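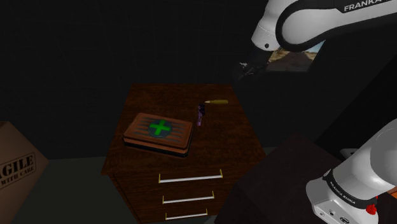 White arm and gripper, framed landscape on the wall behind.

Saturday, April. Bench 2, bone room.

Continued with the Surkum case (unidentified adult, found by the tree cutters near the old road). Sugeng brought the cranium from the store at 9.30 and we both signed the sheet. Box weight with packing is 895 g, same as on the last sheet.

Cleaned the left side only with soft brush. No water. The soil from the ear opening went in a separate tube for Dayana Ñahui, she wants to look for pollen. Please do not throw away the small roots, they are in the same tube.

Teeth: 28 places in the jaws, 3 lost after death, sockets are sharp and open. Two fillings on the upper right. Wilmer thinks they are old amalgam, I agree but I am not a dentist. He will send the X-rays to Correa on Monday and ask if their clinic still keeps paper cards.

Age: the sutures say very little, I wrote "adult" and left the rest blank. Yeison wrote 35 to 45 in pencil in the first report. I can not find from where he took this, must ask him.

DNA: the first sample from the molar failed at Drelov, too degraded. Brayan prefers that we try the petrous bone now. It means cutting, so the scan must be complete before. Scan is nearly complete, the base is missing.

To do: base scan, new label for the tube (ink is running), call the police office again about the list of missing persons before 1996. They did not answer twice.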